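September, bench 2

Continuing the humidity work on the timber glue joints. The last batch from the Clekby offcuts went into the cabinet before lunch and came out again after the weekly fill of the salt tray, so they have had one full cycle at the damp end. Notes below are in the order things were done.

**Stock**

Pine from the Clekby bundle, planed on both faces and left stickered on the rack by the north wall. Moisture readings taken with the pin meter at mid-length, pins across the grain. Boards that read more than two points away from the rest of the bundle were set aside for jigs. The outer boards had picked up moisture where the plastic was torn, and the end grain had greyed. Trimmed back until the colour was even. The Londalen spruce has not been touched and stays wrapped until the pine series is finished.

**Adhesives**

- A: the Devberg PVA, current tub, stirred.
- B: the same PVA, old tub, skin removed and strained through mesh.
- C: liquid hide glue, warmed in the water bath.

The old tub was included to settle the argument over whether it should be thrown out. It spreads more thickly than the current one and leaves ridges under the brush that do not level. It may need a second straining. Label on the old tub is illegible past the batch code, so the age is a guess and has been left off the sheet.

**Clamping**

Lap joints, glue on one face only, brushed out to the pencil line. Clamped in the aluminium jig with the packing strips. Squeeze-out was scraped after it gelled, except on the first few C pieces, where it was wiped with a damp rag and smeared into the grain. Those are marked W on the end. Do not compare W pieces with the others for failure at the edge of the lap.

The jig itself is slightly out. With the packing strips in, the left-hand screw bottoms before the right, and the lap closes as a shallow wedge. Shimmed with brass. Check with the feeler gauge before each set, since the shim creeps when the screws are backed off.

**Conditioning**

Cabinet set to the damp point with the saturated salt tray. The dial hygrometer and the logger disagree by a fair margin at the top of the range. The logger was checked in a sealed jar over table salt and sat where it should, so the dial has been taped over. Somebody has been reading it and adjusting the vent to suit, which explains the sawtooth in the earlier trace. Please leave the vent alone.

Door seal is poor along the hinge side. Foam strip added. Recovery after opening is quicker with it, though the trace still dips further than I would like.

**Pull tests**

Tested on the Pryor frame, crosshead at its slow setting, load cell zeroed with the grips hanging. Highest load in the A set was 3000 N, with the break wholly in the wood. Piece 267 (B) let go at the glue line with a clean, shiny face on one side, no fibre pulled. Its neighbour from the same tub tore wood over almost 9 mm of the lap. The spread within B is too wide to say anything about the mean.

C is hard to judge at the damp end. The joints crept under load before they broke, and the peak on the chart is a low hump. Creep needs its own test with a hanging weight and a dial gauge. The chart recorder is not the tool for it.

Grip slip on several pieces, visible as a step in the trace. Emery cloth in the jaws cured it. Traces with a step have been struck out, and the broken pieces kept in the tray in case the fracture faces are wanted.
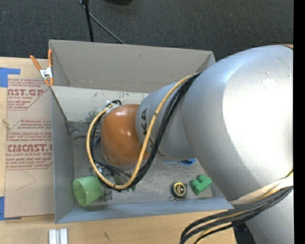

*Open grey bin on the light wooden tabletop, with the orange joint of the arm over it.*

**Fracture faces**

Wood failure estimated by eye under the raking lamp, using the clear grid overlay. Two readings per face, taken on separate occasions with the first column of the sheet folded under. The readings agree well on A and badly on C, where dried glue is the same colour as latewood. Iodine stain does nothing useful for hide glue. Try a dye on scrap before putting it on any of the numbered pieces.

**To do**

- Repeat B with a second straining, fresh brush.
- Remake the shim in steel and fix it with a screw.
- Second cycle for the remaining A and C pieces, dry end first.
- Order salt. The tray has enough for one more fill.
- Rewrite the test sheet with a column for grip slip.
- Creep rig: find the bracket from the old shelf test, check that it clears the cabinet door.

Old tub stays on the shelf, lid taped, until the repeat is in.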